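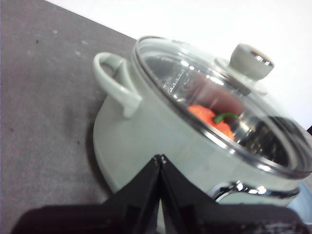 When must an operator stop the arm before reaching into the work area?
Before every reach, however short. A paused program is not a stopped arm, and a hand may enter only after the stop button has been pressed and the status light is steady.

4.2 Handling Lidded Cookware

1. Check that the task sheet lists the item by name. Items not listed shall not be lifted.
2. Set the grip force to 38 percent. Use the lower setting in Table 6 for knobs and glass.
3. Approach the knob from directly overhead at reduced speed.
4. Close the fingers, wait 2 seconds, and lift straight up.
5. Set the lid down flat, clear of the edge of the work surface, before opening the fingers.

Note: A full lid cycle takes about 65 seconds at reduced speed. Do not shorten it by raising the approach speed.

Caution: Never lift a filled pot by one side handle. Empty it first, or move it by hand with the arm stopped.

Caution: If a lid slips or chips, press stop and clear the area – do not attempt a second grip. Record the event on Form 494 and send it to Vaida Kütt, Ondell Safety Office, before the next shift begins.

Finger pads are covered in Section 4.3.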